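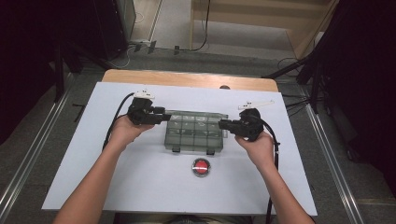

Compartment box with the lid closed, on a white board.

Section 7. Setting up a room for home quarantine

Use this section when a person in your household has been told to stay apart from others. It applies to houses and apartments in Plaltville and Tredton. Residents of the Bustos building should also read the notice posted by their elevator.

7.1 Before the stay begins

1. Choose a room with a door that closes and a window that opens.
2. Take out rugs, spare bedding and anything other people will need during the stay.
3. Put a lined trash can with a lid inside the room.
4. Place a small table in the hallway, next to the door. Meals and supplies are left there.
5. Write the Drinulell help line number on the first page of the daily log.

Note: If there is only one bathroom, the person in quarantine uses it last in the morning and last at night. Wipe down the faucet, handles and light switch afterward.

7.2 Each day

1. Take a temperature reading in the morning and again in the evening. Enter both in the log.
2. Open the window for 31 minutes with the door shut.
3. Leave food on the hallway table, knock, and step away before the door is opened.
4. Wash used dishes in hot water with soap.
5. Tie trash bags closed inside the room before carrying them out.

Caution: Do not mix bleach with any other cleaner. The fumes are dangerous in a closed room.

Caution: Call emergency services at once for trouble breathing, chest pain or confusion. Do not wait for the next log entry.

7.3 Ordering supplies

Grocery orders placed before noon are delivered the next day. Orders over 33 pounds are split into two deliveries. Prescription refills are ordered separately, using the form in Section 9.

Last revised 22/06/2018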